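2021-06-16, drinks table, Orngate room

Continued with the cups today. The question is still the same one from the last entry: which cup we order for the open days in September, and how much water we should plan for each visitor.

The Skamari cups are paper and small. Without a sleeve they feel soft in the hand when they are full, and two of my colleagues press them without wanting it, so the water comes over the rim. With a sleeve they are much better. The sleeve also gives a good line for the eye, I stop pouring a little above it and the cup can be carried across the room.

I weighed one carton of the Gbeho sleeves, it is 641 g with the box. The paper list says 482 pieces left in the cupboard, but I did not check this and I think the number is from before the spring. 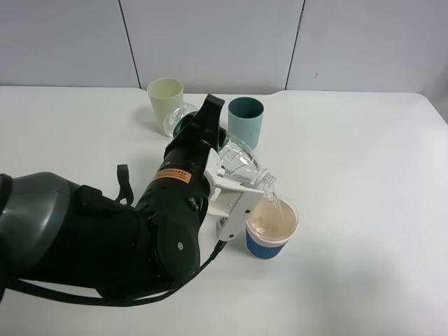

Pouring from the bottle directly is fine for water, I don't see a need for jugs. The bottle must be low over the cup, with the neck close to the rim. From higher the stream is nice to look at but it makes drops on the table, and on the white top every drop shows. When the bottle is very full, it should be tilted slowly at the start or the first water comes in a push. A small cup can fall from this, I had it once in the morning with a cup without sleeve.

Drumance offers 2,816 cups as the smallest order, in cartons. It is too many for us alone. Maybe we can share with the ground floor, they use the same size for their tea. I will write to them.

To do:

- count the sleeves in the cupboard properly
- try the cups with warm tea, with sleeve and without
- ask Drumance if the sleeves can come in the same delivery
- find a tray with a border, the flat one is not good for full cups

Old cups from the first test are in the bag under the sink, please don't use them for drinking.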